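Guess who's a mentor now

I've been putting off writing this one because it's partly about me, and I'm much better at writing about other people's promotions. But Remedios Paredes, who edits this page, has asked me three times, so you're getting it.

Our returner program is open again. If you haven't come across it, it's the paid route into Celtari for people who've had two years or more away from regular work, for whatever reason. Kids, a sick parent, your own health, a business that didn't make it, a long stretch of trying something else. You get a six-month contract at full pay for the grade, a mentor who isn't your boss, and one afternoon a week for coursework. At the end there's an interview for a permanent job, and you'll know from the first week which job it is.

I came in through the November group, the one before last. I'd been out for seven years. I had a resume with a hole in the middle you could drive a truck through, and I'd gotten into the habit of explaining it before anyone asked. My first interview was with Damilola Bako from the planning team, and she let me go on about it for a while and then asked me how I'd schedule four late deliveries and two people out sick. I loved that! I talked for ten minutes straight and forgot to be nervous.

So what's different this time? A few things, and some of them came from us nagging.

The biggest one is hours. The old program was full-time only, and we know it put people off (two people I'd have happily worked with told me so to my face). You can now do it on a reduced week, down to 24 hours, and the contract stretches so you still get the same amount of training. The coursework afternoon counts as work time either way. Please don't let anyone tell you to do it at home in the evening.

There are more places, too. We'll take up to 44 people, split between the main office and the Katthorpe site. Katthorpe has never had returners before, and Aminu Obi, who runs the shop floor there, is very keen. He sent me a message that was mostly exclamation points. The jobs there are in maintenance planning, parts, quality checks and the training office. At the main office it's payroll, purchasing, customer accounts and a couple of spots with the software people, who want me to say that you do not need to have kept up with every new tool. They'll teach you theirs.

And then mentoring. I was lucky with mine, Ans Verstraete, who met me every other Thursday for coffee and once spent an entire hour helping me write a single difficult email. Not everybody in my group had that. A few people saw their mentor twice in six months, and when we filled in the survey at the end we didn't hold back. Mentors now get the time written into their own goals, so it isn't something they squeeze in between meetings, and you can switch if the match isn't working. You just ask, and you won't have to give a reason.

I signed up to be one. I did the mentor training last month, a day and a half in the Balogun room with the broken blind, and I'll admit I went in thinking I'd already know it all. I did not. We had to practice listening to someone for five minutes without offering a fix, and I lasted maybe one. Dwayne Haddad, my partner for that exercise, was trying to tell me about a problem with his shift handovers and I'd redesigned the whole thing for him before he got to the second sentence. He was nice about it. I've been practicing on my sister.

A word about the coursework, as it's what I get asked about most. It runs through Ukura, the learning site we all use for the safety modules, and there's a certificate at the end if you want one. I hadn't studied anything since my twenties and the first unit scared me half to death, mostly the logging in. You work through it at your own speed, and there's a drop-in on Wednesdays at lunch where someone will sit with you. Spreadsheets was my nemesis. I went to the drop-in so often they started saving me a chair.

Money, quickly. You're paid the normal rate for the job from day one, and there's no training wage. Vacation builds up from your first day as well. If you need help with childcare while you're getting settled, there's a small fund, and it's worth asking about early as it's first come, first served.

How do you apply? There's a short form on the jobs page, and it doesn't ask for dates of employment anymore. (We nagged about that too.) It asks what you've done, paid or not, and what you'd like to do next. Write about the school fundraiser, the house you fixed up, the year you ran your dad's appointments like an air traffic controller. Damilola reads them all herself and those are the parts she remembers.

The form stays open for 90 days from March 2020, and interviews happen as the applications come in, so there's no need to wait for the end. If you already work here and know somebody who'd be good, send them the link, and tell them they can call me first. I mean it about the calling. I had a dozen questions I was too embarrassed to put to a recruiter, including what people wear (jeans, mostly), and I'd have given a lot for someone to ring up.

If you're on staff and want to be a mentor, the next training day is still taking names. Ask Remedios for the sign-up sheet, and bring a sweater, the Balogun room is freezing.

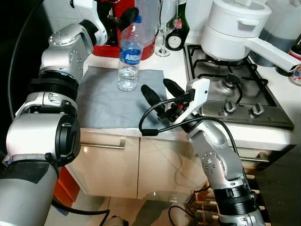

Two robot arms and a bottle of water on the counter.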